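Bedspread

A bedspread is the outermost covering of a bed, large enough to hide the blankets, sheets and pillows beneath it and usually long enough to reach close to the floor on both sides. The word is often used loosely, and plenty of households will call the very same piece a spread, a coverlet or a quilt, depending on who happens to be making the bed that morning.

Strictly speaking, a coverlet is the shorter of these and stops a little way below the mattress, while a quilt is known by how it is made, with layers of cloth and filling held together by stitching. A quilted bedspread belongs happily to both families.
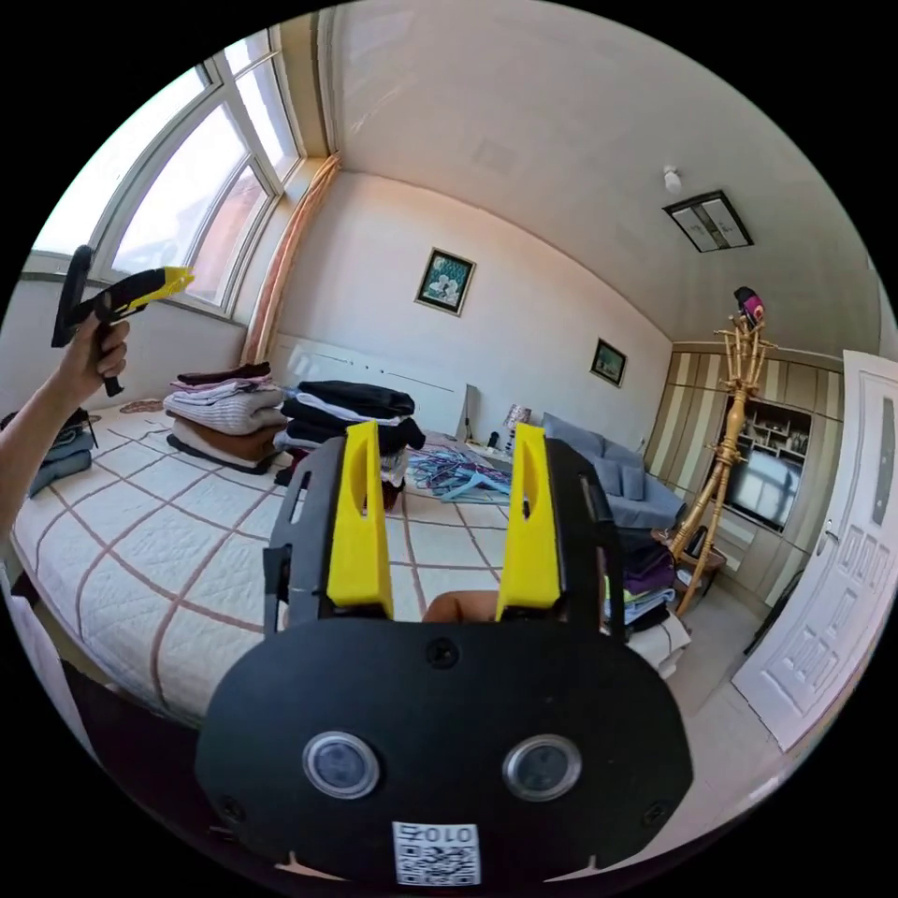
A quilted bedspread on a large bed.

Quilting keeps the filling from sliding down to one end, and over the years it has become a decoration in its own right. Grids and diamonds are the oldest and plainest patterns, and are still the ones most beginners are taught (straight lines are much kinder to the learner than feathers or scrolls!). The textile writer Mireille Langlois has described the grid as "the handwriting of ordinary bedrooms," and she devoted four chapters to it in her study of the Trelow mill, which at its busiest employed over 200 people and turned out 880 spreads a week.
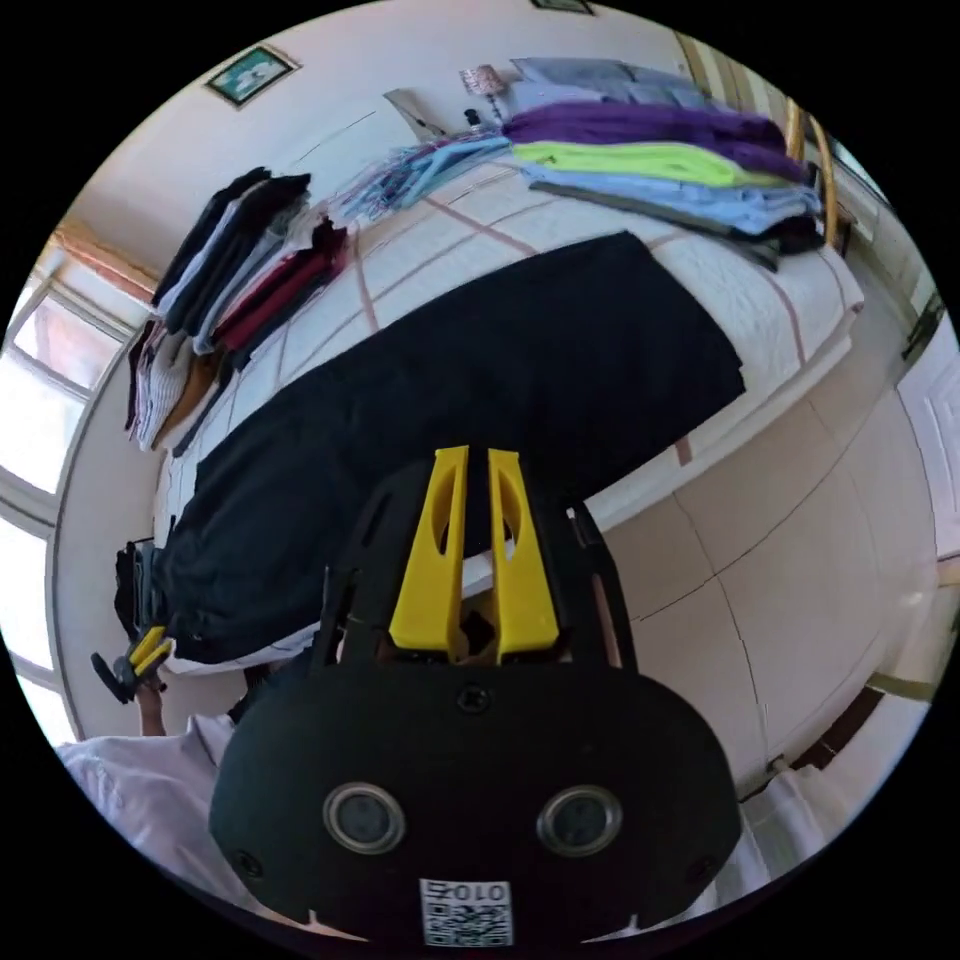 White bedspread with a stitched grid of large squares.

Care depends a good deal on the filling. Cotton spreads can generally go through a large washing machine on a gentle cycle, and they do best dried flat or over two lines, so that the weight of the water doesn't pull at the seams. Wool-filled spreads are more often aired than washed.

See also: Coverlet, Quilt, Bed skirt, Trelow mill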